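Apr 15, 2018

What a Training Lab Spends on Practice Robots

I went over to Clivell to talk money with the woman who plans equipment for the robot suturing bench, and I figured we'd start with the big price tags. Nope! She wanted to talk about thread.

"Everybody budgets for the arms," she told me. "Then they go through 50 pads and wonder where the cash went." Her pad order last year came to $3,572, and she'd penciled in $1,000 (she laughed telling me that, a little). 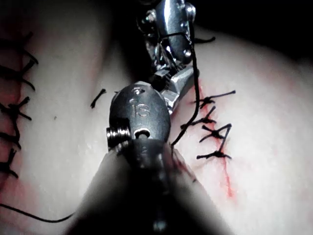

So I asked how she plans now. She works backward from practice hours, she said, and she gets quotes from 2 suppliers, Landance and Onu, every December before the budget closes. Instruments get their own line. "They wear out, and I don't want to be begging for a new needle driver in the spring."

I also wanted to know about the service contract, which I'd heard was a sore spot.
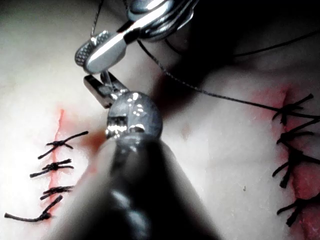 Her bench tech cut in to say that the contract was worth every penny, and that a lab trying to save there should cut the fancy furniture first. "Read what it covers, though," he added. "Ours left out cables."

She's looking at Memolitz software for tracking instrument use, mostly so she can quit doing it in a spreadsheet.
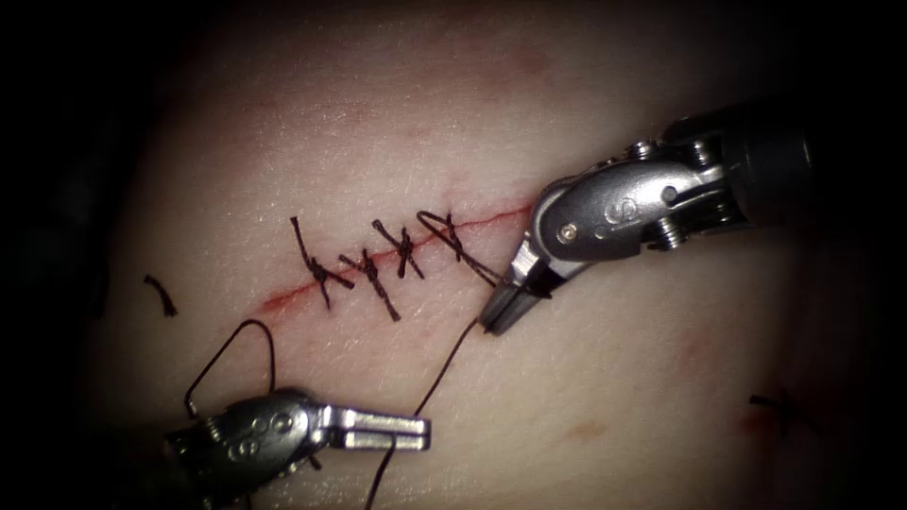
I asked if she'd buy used. For the arms, maybe, if the seller hands over the service records. For instruments, never. Then she went back to her pad order, which was due that afternoon.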